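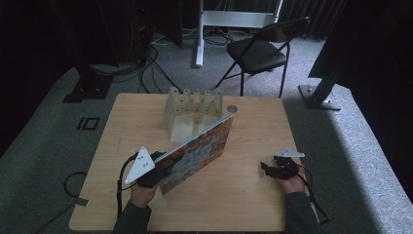
Pellden opens orders for paired hand-held grippers

Pellden has put its paired hand-held gripper kit on general sale, after a trial period in which it was only available on loan to university groups. The kit, sold under the name Gostgate, is meant for teams that want to record two-handed manipulation without setting up a pair of robot arms first. An operator holds one gripper in each hand and does the job at normal working speed, and the recordings are later used to train an arm fitted with matching fingers.

A kit contains 2 grippers, their cables, a charging dock and a licence for the recording software. The price is £2664 before tax, with delivery quoted at 30 working days. Orders placed before December include a spare set of fingers.

The grippers are black, and each carries a white triangular plate on top. Both are cabled. Pellden says a wireless version was built and dropped, as the two hands drifted out of step during longer recordings and the correction had to be done afterwards by hand. Wired units share one clock. The cost is that the operator has a lead coming off each side of the table, and the manual asks for both to be routed clear of the elbows before work starts.

Demonstrations of the kit have used household objects, among them a thin picture book handled beside a frosted plastic rack with upright pegs. Books are an awkward case for two-finger grippers. The cover is stiff, the pages are not, and a grip taken too far from the spine lets the whole thing fan open. In the book task one gripper takes the lower edge and tilts the book up while the other stays free to steady it or take over. Each recording is saved as a single file covering both hands, so that the idle hand is logged as well as the working one.

Desmond Okafor, product lead at Pellden, said the idle hand had been the main request from trial users. "People were trimming it out and then wondering why the arm parked itself in the wrong place," he said. "It needs to know where to wait."

The software runs on Linux only. It exports to the common open formats and to the Schumacher controller range, for which Pellden supplies a ready-made finger adaptor. Owners of other arms will need to make their own bracket from the published drawings. Finger opening is limited to 100 mm, which rules out larger boxes and most hardback atlases. Grip force is not measured on this version.

Plakwood, which will handle sales and repairs in Britain, is offering a half-day set-up visit as a paid extra. The visit covers table height, cable routing and floor marking, plus a first batch of recordings checked on site. Replacement fingers and cables are sold separately. The grippers are covered for one year and the fingers – which Plakwood treats as a wearing part – are excluded.

A force-sensing finger is in development. Pellden has given no price for it, but says it will fit grippers already sold.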